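Search this site Enter keywords Go

4.2 Pick-up of flat packaging with two gripper types

Empty snack packaging is a poor subject for anyone hoping to publish a high success rate. It has almost no height, it bends wherever it is touched, and the foil ones shine back at a depth sensor like a bathroom mirror. We chose it for these reasons, and have regretted it on schedule.

The station is two arms over a tabletop, both driven by the Cruzado controller with identical speed limits. We compared two sets of fingertips: the Drosstead tips, which are stiff and narrow, and the Skemden tips, which are broader and have a compliant layer. Each set was used on both arms for the full series, so that no arm could take the credit. The task was to take one named item from a group and lift it clear of the table. Items were laid out by hand before each trial, sometimes spread apart and sometimes heaped (Figure 6). We left the plant where it was. Both planners treat it as an obstacle and give it more respect than they give each other.
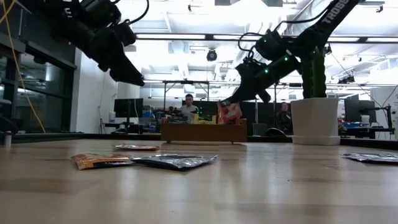
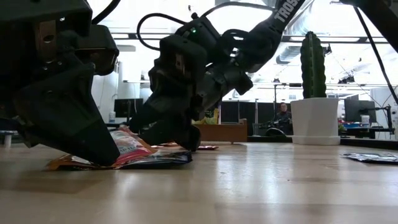

Figure 6. Dual-arm station during the packaging trials, at two moments with different layouts of the wrappers.

Each fingertip set was given 86 trials. With the packets spread out, the difference between the two was small. The Drosstead tips failed 15 times and the Skemden tips 17, a gap we would not care to defend in public. Most failures were of one kind: the fingers closed a little above the material and rose with great confidence, holding nothing. The controller reported a successful grasp in several of these cases, and we have since stopped taking its word for it.

Heaps were counted separately, in a shorter series, and here the sets came apart. Stiff tips can be pushed against the wood without folding, and a crumpled edge gives them something to catch. The compliant tips needed that edge to be standing up already. On the other hand, the stiff tips often brought a second wrapper along – in one case a third – which our scoring sheet had no column for. We scored these as failures after a longer discussion than the matter deserved.

Contact force was limited in software for both sets. Raising the limit by 21 percent helped the Drosstead tips with flat foil and did nothing for the Skemden tips except wear the layer faster. A new layer was fitted in September, and the earlier compliant runs were repeated in full. The numbers given here are from the repeat. The Stindico wrist camera was used only for choosing the item, and its view is lost to the fingers during the last part of the descent, exactly when one would like to have it.

Reader comments (3)

gripfan_ne: Did you try sliding the packet to the table edge and pinching it there? We do that with envelopes and it works most of the time.

M.: The double picks should be their own category. Calling them failures hides the interesting part.

palletjack: Please post the scoring sheet, with or without the missing column.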